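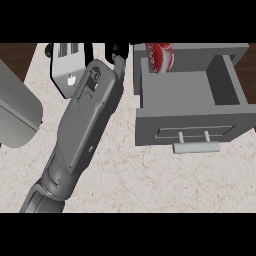 Mariann thinks the crust is cracking from the steam, not the flour, and wants me to stop changing both at once. Fair. She wrote it on the back of the Drudthorpe invoice so it's going in here before it gets thrown out: "Pick one. Leave the other alone for a week." OK. Flour stays as is. Steam is the thing.

February, Sunday, early

Rye, batch 3 of the new sack. Same levain, fed last night before I left, smelled fine this morning, a bit sharper than I like. Dough came together quick. Sticky but it's rye, it's always sticky. Bowl to tin with wet hands, no shaping to speak of.

Oven: the Katona, lower deck. Upper deck still runs hot at the back left and I don't trust it with anything in a tin. Norbert says he'll look at the door seal. He said that before the holidays too.

Steam as follows. Loaf A, full steam at loading, vent shut until the color started. Loaf B, same steam, vent opened early. Loaf C, nothing, dry oven, just to see. All in at the same time so no excuses about the heat.

A — long split down one side, nearly the length of the tin. Crust shiny, thin. Crumb good.
B — fine cracks all over the top, the kind you get on a dried puddle. No big split. Customers like this look, I like this look.
C — ugly. Set too early, blew out at the bottom corner. Crumb tight under the crust and a gap you could lose a coin in. Ate the heel anyway.

So Mariann is more or less right and I will tell her when she's finished being right about the invoice.

Drudthorpe note: sack weight on the invoice doesn't match the sacks. They billed for 200 and we have 3 sacks less than that makes. Mariann is calling Monday or whenever they pick up. Don't open the ones by the stairs till it's sorted, she wants them counted sealed.

Levain: moved the jar off the shelf over the proofer, it was getting too warm up there and going over before I got in. Now next to the sink. Will be slower. If you come in and it looks dead it's not dead, give it another hour. Do NOT feed it again because you got nervous (Norbert).

Midday

Second round, only vent timing changed. Put 2 loaves in with the vent opened at 3 minutes, 2 with it opened later when the top stopped looking wet. The early ones cracked finer, the late ones had one deeper crack and otherwise smooth. Didn't get the side split on any of them. Which makes me think the split on A was steam AND the tin being too full. I did fill that one heavy, ran out of patience with the scale.

To do: weigh into the tins properly. All of them. Yes it takes longer.

Also the Lotetti tins release much better than the old ones, even with hardly any oil. The old ones need to be stripped and re-seasoned or just go. I'd vote go. Norbert will want to keep them for the fruit loaf.

Cooled on the rack till 60 minutes and then I cut one, too soon, gummed up the knife. Rest of them wrapped in cloth for tomorow. Rye wants a day. I know this and I cut it every time.

Jollport order is the same as last week plus the seeded. They asked if the rye could be sliced — told them only if it's day-old, otherwise it tears. They're fine with day-old. So Saturday's bake needs to move up, talk to Mariann about who's on.

Next: repeat B, full deck, proper weights, vent at 3 minutes. Don't touch the flour. Don't touch the hydration either, I can see me wanting to. If the cracks come out even across the whole deck then that's the method and I'll write it up on the card by the oven so everyone does it teh same.

Seal on the upper deck — Norbert!!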